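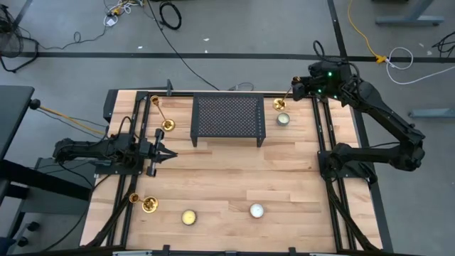

ULTPORT – Clallau has paused two-arm work at its Ultport lab after a gripper fault in January. The gripper on one arm stayed closed after it was told to release a candlestick, and the arm kept moving for 3 seconds. No one was hurt.
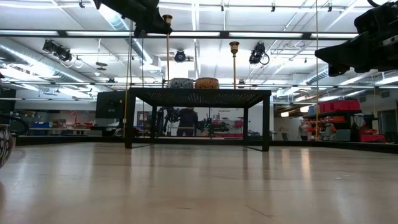 The fault was traced to Jerkitz, the software that passes commands to the grippers. A fix is being tested at low speed – both arms will stay on that limit until it passes 3000 cycles.

"The arm should have stopped at once," said Euan MacRitchie, head of safety.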